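4.2 Hardware under review: the Skulteck hand-held gripper kit

We bought one kit for the comparison, at list price, no discount and no contact with the vendor before the order. Skulteck sells it as a pair – left and right – with cables, marker plates, a calibration card and a license for the recording software. The other two candidates, Ovden and Evitz, are covered in 4.3 and 4.4. All three aim at the same buyer: a small lab that wants two-handed demonstrations and does not want to tie up a robot to get them.

Setup. Unpacking to first usable recording took 47 minutes. Most of that was the software install, which wants an older driver than the one we had. The manual gives the wrong menu name for the calibration step (it's under Device, not Tools). Gadisa Ejigu did the setup alone from the printed manual and logged each place where he had to stop and guess. Worst one: left and right grippers look alike out of the box and the only label is inside the battery-less handle cap. We put tape on ours.

Holding it. The operator's palm and fingers go under the body and the jaws face forward. For one-handed picks this is fine. For two-handed work the palms end up turned toward each other, and after a long block both operators reported sore wrists. Short jaws. Good for flat edges, poor for anything deep or round. We lost mugs early and dropped them from the task list for all three kits, see the appendix.

Cables. Both grippers are wired. The cable leaves the body and has to go somewhere, and the manual says nothing on this. Letting it run down the outside of the forearm worked best for us. Running it on the inside was worse, the two cables crossed whenever the hands came together. Strain relief at the plug is thin. One cable began dropping out late in testing and was swapped under warranty, which took longer than we would have liked. Recordings from the affected session are left out of the totals below.

Tracking. Each gripper carries a small white plate with dark dots on top. The plates tilt away from each other so that they stay in view with the hands close, and for most tasks they do. Loss happens when an operator rolls the wrist inward past the vertical. The software fills short gaps by itself and does not flag them in the export, so we had to write our own check. We consider this the most serious fault in the product. Skulteck's support desk answered our ticket on 1/12/21 and said a flag is planned. No version with it had reached us at time of writing.

Tasks. Five tabletop tasks, same as for the other kits: stand up a picture frame, fold a cloth, close a box lid, pass a block hand to hand, stack two trays. Picture frame is the one we lean on most in the discussion, as it needs both grippers to press on the object at once and from opposite sides. If one side pushes harder the frame twists or slides and the operator feels it late, through the handle. All tasks done over a sheet of white paper laid on a wooden board (Figure 2). Paper was replaced when it creased.

Data. 1,308 demonstrations kept in total across the five tasks, of which 600 are the picture frame. A demonstration was kept if the object ended in the goal pose and our gap check found no filled stretch longer than the limit in 3.1. Rejected recordings were stored too and are in the release, in a seperate folder. Anyone reusing them should read the log file first as the time stamps in the first batch are off.

Support and cost. Price is in the middle of the three. Spare jaws are sold only as a set, pads glued on. Pads wore smooth on ours and we ended up cutting replacements from sheet rubber, it worked but changes the grip and we'd advise against mixing the two in one data set. The Tilahun stand sold as an add-on was not tested.

Overall we would buy it again for flat, rigid objects and short sessions. Not for cloth. Operators prefered Evitz for cloth by a wide margin, and the reasons are mostly weight, see 4.4.

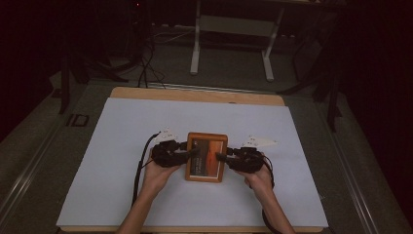
Figure 2. Picture frame task with the hand-held gripper pair, one gripper at each side of the frame.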